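My Winter With an Arm That Wants to Make Tea
The long road to one plugged-in kettle, from a shared workshop in Birnosbridge

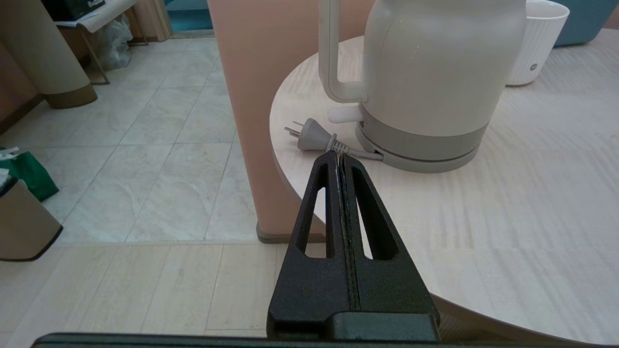
Why not just buy a kettle with a timer? A reader of my last column wanted to know, and added that a timer costs less than one of my motors and doesn't need to be apologized to. Fair enough! I do apologize to the arm. I also swear at it, and the people at the next bench have started bringing headphones.

But the timer doesn't solve my problem, because my problem was never tea. I wanted to build something that could deal with a cord. Cups are easy, blocks are very easy, and every hobby arm I've ever read about stacks blocks beautifully. A cord is a different animal. It flops, it twists, it ends in a lump of plastic with two metal prongs that have to face a certain way, and it's attached to a thing you really don't want to drag off the table.

So that's the project. Pick up the plug, carry it to the outlet strip, push it in. I started in September and I figured on 6 weekends. (You may laugh here. My family did.)

The workshop is called Skoltside, and you get there by walking past the tire place and down the ramp. Members pay by the month and get a shelf, a key and a share of the big drill press. I'd been going for years to fix chairs, badly, and I'd never so much as soldered a wire until I signed up for the evening electronics class. The arm came as a kit from Rasto, a little outfit that sells mostly to schools. It arrived in 13 bags of parts and a manual that assumed I knew what a bus terminator was. I did not. I do now, and I'm kind of smug about it.

The fingers on the gripper are the part I'm proudest of. The ones in the kit were stubby and flat, fine for blocks and hopeless for anything thin. I wanted long tapered ones that come to a narrow tip, so they could get in under a cord without knocking into whatever the cord belongs to. I cut a long triangle out of each of them too. That was for weight at first, and then I found I liked having the windows there, because I could see a bit of what was going on behind the fingers when I was lining things up. My first pair snapped. My second pair bent. The set I'm using now is number 14, counting the ones that never made it off the printer bed, and yes, I've kept them all in a coffee can.

Then there's the camera, which rides at the wrist. I had it up on a stand for the first month, looking down like a security guard, and the arm kept blocking its own view at exactly the moment I needed it. Moving it to the wrist fixed that and broke everything else. All my measurements were suddenly wrong, the cable snagged at every turn, and I had to learn the word "extrinsics," which I still can't say in front of people without feeling like a fraud.

The kettle is a pale gray one that sits on a round base, and the plug end of the cord gets laid out on the table before each try. I tell you this because the laying out turned out to be half the job. If I set the cord down in a nice lazy line, the arm does fine. If I drop it any old way, so the plug lands on its side or half under a loop, I can watch the thing hesitate – or what looks like hesitating, it's really just my code giving up and asking again. I wrote a rule that says grab the cord close to the plug, never in the middle. Grab it in the middle and the plug swings around like a fish on a line.

My worst night was the one when I'd tuned the grip too strong. The arm got hold of the cord, decided it was heavier than expected, and pulled harder. I caught the kettle with my hip. It was empty, because I only ever practice with it empty and with the outlet strip dead, and please, if you try any of this at home, do the same. I have a big red stop button screwed to a scrap of pine and I keep it closer to me than my coffee.

There's a fellow member who builds clocks and thinks I'm wasting a good bench. We had it out one evening over the Pelkonen motor controller, a secondhand board I'd bought to replace the one I cooked. The clock view is that a machine should do one motion forever and do it perfectly. Mine does a different motion every time and does most of them so-so. I can't really argue with that, except to say I've never once jumped up and down in a parking lot over a clock, and I did over this. That was the night it picked up the plug 2 times in a row. I went outside so I wouldn't scare anyone.

It hasn't made it into the outlet yet. Picking up is one thing, and turning the plug so the prongs line up is another, and pushing is a third thing that I'm a little afraid of, if I'm being truthful. My plan is to print a funnel-shaped guide for the front of the strip. Some people on the forum say that's cheating. I've thought it over and I'm fine with cheating.

What I'd tell anybody starting out is to buy more screws than the kit says, and label your cables on both ends. I labeled mine on one end. I also wish I'd kept a notebook from the first day, since I've now solved the same wrist wobble on two separate occasions and both times felt like a genius. (It's the set screw. It's always the set screw, second joint from the end, and a drop of thread locker holds it.)

Next up is the funnel, and a softer pad for the fingertips if I can find a rubber that will stick. I've tried bicycle patches. They smelled terrible and came off in an hour, but the glue is still on my good jeans.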